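Shared Meals and Household Budgets in Student Housing

Project report, Unbridge College, Department of Home and Consumer Studies
Submitted by Kevser Oral and Edvin Backlund
Supervisor: Jayanthi D'Souza
March 23, 2020

1. Background

The present report concerns the way in which students who share a kitchen organise the buying, preparation and eating of food. The subject was chosen after an earlier course paper by Iida Hakala, which dealt with food waste in the Karakaya residence and recommended further study of shared evening meals. Permission to carry out the work was given by the housing office in September.

The main question was whether residents who eat together spend less on food than those who cook separately. A second question concerned the agreements, written or unwritten, by which costs are divided.

2. Method

A questionnaire was delivered to 172 residents in two buildings, Karakaya and Skisomau. Of these, 100 returned it with all sections completed. Incomplete forms were left out of the results. Residents were asked to keep their shopping receipts for two weeks and to note which purchases were meant for common use.

Interviews were then held with residents from both buildings. The questions were tested beforehand on members of our own study group, and two of them were reworded as a result. Nazmiye Dağdelen translated the interview guide into Turkish for those who preferred to answer in that language.

3. The table as a common place

Both buildings provide a kitchen on each floor, but the kitchens differ in size. In Karakaya the table stands in the kitchen itself, whereas residents in Skisomau must carry their food to a separate room. Several of those interviewed in Skisomau stated that they ate at their desks for this reason. A cloth on the table was mentioned more often than expected — it was taken as a sign that the table was meant for eating and should be cleared of books and post.

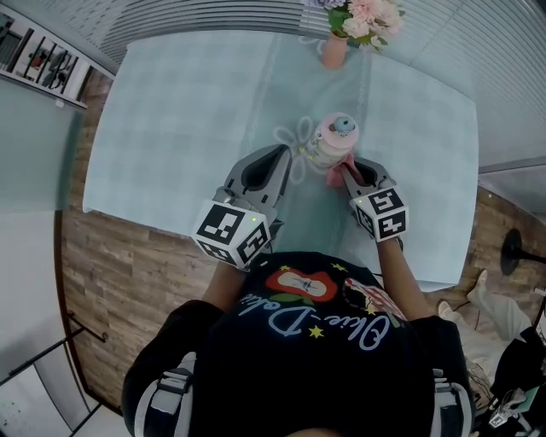
Figure 1. Table with a pale blue checkered tablecloth.

Residents who used the common table on most evenings were also those most likely to shop together. It cannot be concluded from our material that the one leads to the other. Some groups had been friends before moving in, and their habits may have been formed elsewhere.

4. Costs and agreements

The groups that shopped together reported lower spending per person on dry goods, oil and vegetables. No clear difference was found for bread or dairy products, which most residents continued to buy for themselves.

The most common arrangement was a shared list on the refrigerator door, with costs settled at the end of each month. One floor in Karakaya kept a common fund of 700 kronor, topped up when it ran low. Disagreements chiefly concerned cleaning and the use of spices and coffee. Where rules had been written down, residents were more often able to describe them in the same way.

5. Limitations

The receipts were collected during a teaching period, and spending may differ during examinations. Meals bought outside the residence were recorded unevenly — some residents included them and others did not — and these amounts have therefore been removed from the comparison. Guests were not counted separately.

6. Recommendations

It is recommended that the housing office place a table in each kitchen in Skisomau where the floor area allows it. A simple form for dividing costs could be included in the papers given to new residents. The questionnaire and the interview guide are kept at the department office and may be borrowed by students who wish to continue the work.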